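Vilhjálmur Vestergaard has been making music under the name Marras for long enough that he has stopped explaining it. His new record, "Trestusholm", is out now on the small Dikberg label, and it is the warmest thing he has ever put his name to – eight songs of slow synth-folk with a voice so close to the microphone that you hear him swallow before the choruses.

I caught up with him on the phone on 2 December 2023, the morning after a show. He was eating toast and in a terrific mood.

"I slept four hours and I feel wonderful," he says. "We played the whole album in order for the first time. I was scared of the middle. The middle was the best part!"

The middle is where "Pistel" sits, the nine-minute centerpiece that fans have been passing around since the first live recordings surfaced. It begins with one organ note and a drum machine that seems to be limping. By the time the second voice comes in, somewhere past the halfway point, you have forgotten it was ever simple. I have played it more than anything else this year, and I tell him so.

"Thank you, that makes me happy, it was a monster," he laughs. "The session had 80 tracks at one point. I muted them one by one to see what I would miss. I missed 33 of them, so those stayed."

The drum machine part came from a mistake. Vestergaard had set the tempo wrong on an old demo and sang over it anyway, and when he fixed the tempo the singing lost all its life. "I had learned to lean on it," he says. "Like walking with a stone in your shoe. You take the stone out and suddenly you walk like everybody else."

Lyrically, "Trestusholm" circles around a village he spent his summers in as a boy. The opener, "276 Steps", is named for the walk from his grandmother's door to the water, and he sings the number over and over until it turns into pure sound. It shouldn't work as a hook. It has been stuck in my head for a week.

"I counted them again as a grown man and of course it was fewer," he says. "I have long legs now. But I kept the old number, the song belongs to the kid."
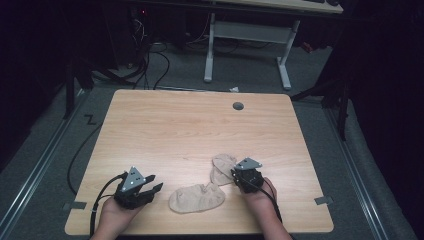

Two hand-held grippers at a wood-grain tabletop.

He is just as happy talking about other people's part in the record. The strings on "Low Ferry" were played in a single take, and the closing choir is made up of friends who had never sung together before that afternoon. He wanted them a little unsure of the words – you can hear someone come in early on the last verse, and it gives me goosebumps every time.

The first vinyl pressing ran to 564 copies, an odd figure he blames on his own arithmetic. A second is planned, and he would love to add a bonus seven-inch with the early version of "Pistel", limp and all.

As for the live show, there are more dates coming in the new year, with a bigger band and a real organ wherever the venue has one. "If there is an organ in the building, I will find it," he says. "Last night it was behind a curtain. It was out of tune by almost a half step, so we all tuned down to meet it."

"Trestusholm" by Marras is out now on Dikberg.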